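Unit 6: Dielectric Heating in Household Ovens
Course handout, Food Process Engineering I

6.1 Scope

This unit covers how microwave energy is absorbed by food, how far it penetrates, and why the resulting temperature field is uneven. Conduction and convection were covered in Units 3 and 4 and are assumed here. Review the heat balance in 4.2 before attempting the problems.

6.2 Mechanism

Household ovens operate at 2.45 GHz. Two effects convert field energy into heat. Dipole rotation is the larger one in most moist foods: water molecules try to follow the alternating field and lose energy to their neighbors. Ionic conduction matters in salted foods, where dissolved ions are driven back and forth and collide with other molecules.

The power absorbed per unit volume is

P = 2 π f ε0 ε″ E²

where f is frequency in hertz, ε0 is the permittivity of free space, ε″ is the loss factor of the food, and E is the rms field strength inside the food. Note that E is the internal field. Using the field in the empty cavity is the most common error in the problem sets.

6.3 Penetration depth

Penetration depth is the distance at which power falls to 1/e of its value at the surface. For foods with a low ratio of ε″ to ε′ it can be approximated by

Dp = λ0 √ε′ / (2 π ε″)

with λ0 = 12.2 cm. Ice has a very low loss factor and a large penetration depth. Liquid water absorbs far more strongly. A partly thawed block therefore heats fastest where it has already melted — the usual explanation for cooked edges around a frozen center.

6.4 Cavity and door

The cavity is a metal box that supports standing waves. Field maxima and minima are fixed by its dimensions and by the load. Turntables and mode stirrers reduce the effect of the pattern but do not remove it. The door must complete the metal enclosure, and interlocks cut power to the magnetron when it is opened.

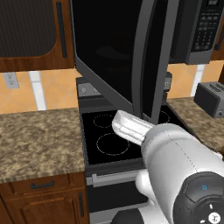
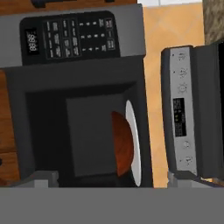
Microwave oven with the door open.

6.5 Bread and other porous foods

Bread crumb is a mixture of starch gel, water, and air. Its bulk loss factor is low compared with that of meat or vegetables, and it depends strongly on moisture. Three points are examinable:

1. The surrounding air stays cool, so surface water is not driven off as it is in a hot-air oven. Crusts soften and do not brown.
2. Internal steam pressure moves water outward. Moisture then condenses near the cooler surface.
3. Overheated crumb becomes tough on cooling. Changes in the starch and gluten both contribute.

6.6 Calorimetric test

Absorbed power is estimated from the temperature rise of a water load:

P = m c ΔT / t

The Orkolgate bench record lists a load of 378 g heated for 30 s, with a rise of 13 K. With c = 4.19 J/(g K), the absorbed power is 686 W. Heat taken up by the container is neglected. Include it if the container is heavy glass.

6.7 Problems

a. Repeat the calculation in 6.6 for a 248 g load with the same rise and time. State one reason a smaller load may absorb less power.
b. Derive the approximation in 6.3 from the full expression and give the condition on ε″/ε′.
c. Using the Tridura property tables, plot Dp against temperature for one food on either side of its freezing point.

Problems a and b are due before the February lab. Problem c may be done in pairs.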